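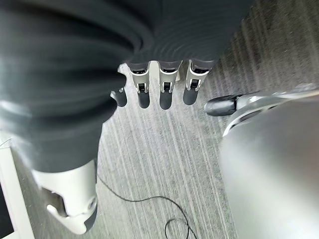
News Rooms Bookings Minutes Contact

Estport Workshops > Tenants > Minutes > November

Tenants' meeting, November

Present: Tomás Foley, Sun-ja Ma, Úna Kinsella, Kathleen Fahy, and me (Bláthnaid Quinlan, taking notes again, my handwriting has not improved).
Apologies: the two framers from upstairs, who had a delivery.

We started at 6 with tea. Tomás was in the chair, meaning he had the good chair.

1. Last month's minutes

Agreed, with one fix. I had written that Kathleen wanted the side door painted red. She wanted it READ, as in the meter beside it. Sorry, Kathleen! The meter has been read and the door stays as it is.

2. The floor

I put this second on the agenda thinking we'd be done with it in ten minutes, and it ate most of the evening, so bear with me.

Everybody agrees the gray floor in the ground floor room looks streaky. Where we part ways is on what the streaks are. Sun-ja thinks it's mop residue and has thought so since summer. Tomás thinks that's how the floor was finished and we could scrub until spring without changing a thing. Úna said both could be true, and then Tomás and Sun-ja both told her it couldn't, so at least they had that in common.

Sun-ja brought the bottle of Prulavo we've all been using and read us the back of it. The directions say one capful to a bucket. We then went round the table and each said what we'd been putting in. I'll own up to "a good glug." Kathleen does two caps. Tomás doesn't measure, and he also doesn't change the water between the front half and the back half, a fact he offered freely and probably regrets (there was a silence).

So we're going to try it properly before spending any money. Sun-ja will mark out a patch by the back wall with Fastik tape and wash it with plain warm water, twice, changing the water in between, and let it dry overnight. If the patch looks different from the rest in the morning, it's residue and we wash the whole room the same way. If it looks the same, Tomás gets to say he told us.

Please don't walk on the patch, park a trolley on it, or peel up the tape. It will be blue. Last time I put down tape to mark something, it was gone by lunch.

Action: Sun-ja to do the patch. Everyone else to stick to one capful from now on, me included.

3. Quote from Sqalli

Kathleen got Sqalli to come and look at having the floor stripped and sealed. She liked the man, said he took his time and got down on his knees to look at it. He told her the room would have to be completely empty and that we couldn't go back in for two full days afterward.

The two days are the sticking point. Úna has orders going out all through December and can't be locked out of the room. I'm not much better off. Kathleen asked whether they could do half the floor and then the other half, and he said they could, but there would be a line down the middle where the two halves met, and it would cost more because of the second visit. Tomás said he could live with a line. Sun-ja said she could not live with a line.

We left it there. The quote is good until the end of January, so we can wait for the patch test. I've pinned a copy over the sink for anyone who wants to read the small print.

Action: Kathleen to ask Sqalli for a price in the new year, with no half-and-half.

4. Sweeping rota

The rota has slipped, and I say that as the person who drew it up. Weeks 11 and 12 were both missed, and week 15 has two names on it, one of which is somebody who moved out in the spring.

I'll redo it tonight. We all agreed to go back to sweeping at the end of the day, with whoever is last out doing the middle of the room and everyone doing under their own bench before they leave. Úna asked if "under the bench" includes the back corners. Yes, it includes the back corners.

A few things that came up while we were on brooms:

- The wide broom sheds. We'll replace it. Úna is going into town anyway and will get one with a proper wooden head.
- The dustpan with the cracked lip leaves a line of grit behind every time. Into the bin with it. Tomás objected and was outvoted.
- Sweep first, THEN mop. I can't believe I'm typing that, but we've had a couple of people mopping straight over dust, and Sun-ja feels this is half the trouble with the floor.
- Mop heads go on the outside rail to dry. They've been going back in the bucket and the smell is something else.

Action: me to redo the rota, Úna to buy a broom.

5. Mats

Kathleen would like a mat inside the street door now that the weather has turned. We all like the idea. There was some back and forth on size, with Tomás wanting one big enough for both feet and a bicycle, and the rest of us pointing out that the door opens inward and has to clear it. He's going to measure the gap under the door and let us know how thick we can go. If it's very tight we may end up with a mat outside and a boot tray inside, and I wouldn't mind that at all.

We also talked about felt pads for the stools. Úna has a packet at home from when she did her kitchen, and she'll bring in what's left. Please check your own stool and replace any that are worn through. Dragging a bare metal leg across a floor we're trying to nurse along is a bit much.

Action: Tomás to measure, Úna to bring pads.

6. Any other business

Kathleen asked for the tall cupboard to be sorted out. It has three tins of dried-up paint, a kettle without a lid and somebody's wellingtons in it. If the wellingtons are yours, please claim them before the next meeting or they go to the charity shop.

Sun-ja asked that the window over the sink be left on the latch after mopping so the floor has a chance to dry. Agreed, on dry days. Whoever locks up closes it.

Tomás would like it noted that he brought the biscuits. Noted. They were the lemon ones and they were very good.

Úna asked if we could hold the next meeting a bit earlier so she can get her bus. We'll try half past five and see who makes it.

We wrapped up and Sun-ja stayed behind to put her tape down. Rota to follow by email, and I'll put a paper one on the door of the tall cupboard too.

Bláthnaid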